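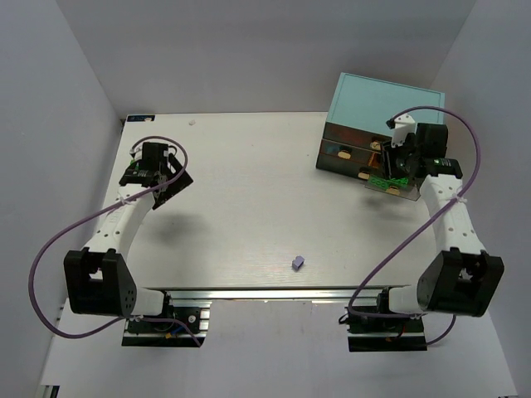 # Teaching the drawer task: leader arms or pushing it around by hand?

**gruvilgate_garage** wrote:

Hello everybody! I've been reading along since January and finally have enough going on to ask a proper question. My bench has two arms on a front rail, three light walls to keep the rest of the room out of it, and a little three-drawer box in the back right corner. The right arm does the drawer. The task I'm showing it goes like this: open the bottom drawer, pick up the lavender block, put it in, close up again.

So far I've recorded 67 demonstrations by remote control, with a pair of small leader arms that I hold while the big ones copy me. I enjoy it more than I should (my tea goes cold every single time), but the drawer pull is a misery. Those tan knobs are small ovals, and with no feel coming back through the leader I either miss the knob or squeeze so hard that the whole box scoots.

My question is whether I should go on like this, or switch the motors to soft mode and move the arm by hand for the drawer part. I'd love to hear from people who've done both.

---

**Jamon** wrote:

Welcome! Lovely setup, and I'm jealous of the rail.

I'd go by hand for the drawer, no question. I fought the same thing with a kitchen cabinet for most of a winter, and once I grabbed the wrist and walked it through the motion I could feel exactly where the knob caught. You get that nice slow pull with a bit of give in it, and it plays back beautifully. Twelve good ones taught me more than all my remote ones put together.

---

**solder_and_soup** wrote:

I'm going to disagree with Jamon, with affection, because we've had this argument before and we'll have it again.

Guiding by hand feels great, but think about what your camera sees. If you're learning from pictures, every one of those demonstrations has a big warm human arm across the table, and when it's time to run the thing alone, the arm is gone and the policy is looking at a bench it has never met. I trained on 80 hand-guided runs once and it just sat there wobbling over the block. I was so disappointed I went and cleaned the gutters.

With leader arms you're out of the view, and you have to solve the job with the same pictures the robot gets. Watch the camera feed while you drive, too, and try not to peek at the real table. If you can't find the knob on the screen, your policy won't find it either.

---

**Jamon** wrote:

Fair, but you can play back the hand-guided path with nobody near it and record the camera during the playback! That's what I did. Put the block in the same spot, hit replay, step away, and save that one. Twice the time, I'll admit, and you do have to put everything back carefully.

---

**solder_and_soup** wrote:

Which works until the drawer box has shifted a finger's width, and then the replay closes on air. But yes, all right, it's a decent trick for a box that's fixed down.

---

**Damasceno** wrote:

Before you change methods, fix the box to the table! Double-sided tape under the bottom corners would do for a start. Half of the trouble you describe is the box moving, and you'd have that trouble with either method.

Some other things that helped me with drawers, in no special order:

- Come at the knob slowly and stop for a moment before closing the gripper. If your pauses are all over the place, the policy learns to dither.
- Pull straight back along the drawer's own line. It's very easy to drift sideways with a leader arm when your elbow gets tired.
- Move the block to a new place between runs. I see it's near the front rail, a bit right of center. If it starts there every time, you'll get an arm that's wonderful at picking things up from exactly there.
- Check that your purple cables have plenty of slack at full reach. Mine snagged on a shoulder joint and pulled the plug halfway out, and I blamed the software for an entire evening.

Also, which arm picks up the block? The left one could do that while the right one holds the drawer.

---

**gruvilgate_garage** wrote:

Oh, this is all so helpful, thank you! Taping the box down tonight. I hadn't thought about the left arm at all for this one, it's mostly been keeping me company. Using it for the block would save the right one letting go of the drawer and having to find the knob again for closing, though I'm a little nervous about driving both hands at once.

---

**gronach_bench** wrote:

Driving both is easier than you'd expect, after a clumsy hour or so. Rest your elbows on something.

I'll side with the remote control camp here, but for a dull reason: I want all my demonstrations made the same way. Mixing hand-guided and leader runs in one set gave me two speeds and two styles, and the arm seemed to switch between them halfway through a pull. Pick one and stick with it. And keep a few of the runs where you missed the knob and then recovered, those are worth having.

---

**Jamon** wrote:

Agreed on keeping the recoveries. Still team hand-guiding for anything with a handle, and I'll bring cake to whoever changes my mind.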